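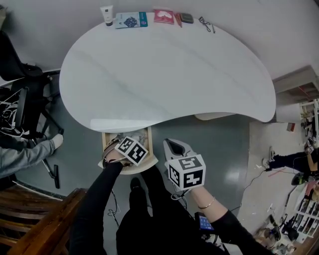 The vanity drawer, again

Every July this newsletter gets a pile of mail about small drawers. Kitchens come up in the fall and closets come up in January, but midsummer seems to be when people pull out the drawer where the makeup lives and decide they can't stand it. So I have been reading the advice, and I have a few doubts.

The advice this year comes mostly from one place, a guide put out by Koubek, the storage shop over in Norkley. It costs nothing if you sign up for their mailings. The guide says that a desk used for getting ready in the morning should have a totally clear top, with everything "nested" in the drawer in matching trays. The trays are the Vistano line. A full set for a single drawer comes to 70 dollars. You may draw your own conclusions about why the guide likes trays so much.

My first complaint is with the clear top. A row of things along the wall at the back of a desk is fine. If you use a tube of cream and an eyelash curler every morning, and they are lined up against the wall where your elbow doesn't go, what exactly have you gained by putting them in a drawer? You now have to open the drawer. The big curved desks that are popular at the moment have plenty of depth for this. The front is where you need the space, and the back was never going to be used for much.

The drawer is another matter. Most of what makes a drawer like this look bad is packaging. Crumpled clear plastic takes up a huge amount of room for something that weighs nothing, and the small items slide down under it and stay there. People will buy trays and then set the trays down on top of the plastic. I've seen it done. I did it myself in the old apartment, with a tray that was a quarter inch too tall, and for most of a year the drawer opened only as far as the tray would let it.

Kyung-hwa Ok wrote in to say she had followed the Koubek guide to the letter and timed herself, which I admire. It took her 3 hours. By her account the first 19 minutes went to taking out wrappers and empty sleeves, and after that the drawer closed properly and she could find everything. The remaining time was trays. She says the trays look very nice. She also says that two of them are empty.

Radomír Mikuš takes the other side, and in fairness I should print it. He thinks loose things in a drawer always end up at the back, trays or no trays, but that with trays you at least know which back corner to look in. He also points out that slim items like pens and liners roll every time the drawer moves, and a divider does stop that. I'll give him the divider. A strip of cardboard cut to length does the same job, and he concedes this in his second letter, a bit grudgingly.

There is also the matter of unopened things. Carded packages are the worst of it, because the card is so much bigger than what's on it. The guide tells you to "decant on arrival." I would leave them sealed until you need them and keep them out where you can see them, so you don't buy the same item again. A reader on the Hultuvton side of town told me she had worked out that she spent more than 340 dollars over the years on duplicates of things already in her drawer. I can't check her math, but I didn't find it hard to believe.

A few smaller points from the mail:

Lining paper: several of you swear by it. It wrinkles. If the bottom of the drawer is bare wood and something leaks on it, wipe it up.

Chairs: move the chair well away from the desk before you start. A wheeled one will drift back toward you, and anything you've hung over it will end up under the casters.

Scented sachets: no.

Labels inside a drawer that only you open: I would like to hear from someone who reads theirs.

If you have bought the trays and love them, write and tell me so, and please say how long you've had them. Letters from the first week all sound the same. I'm more interested in what the drawer looks like by the time the heat comes back on, and I'll print whatever I get, including from Koubek if they care to reply.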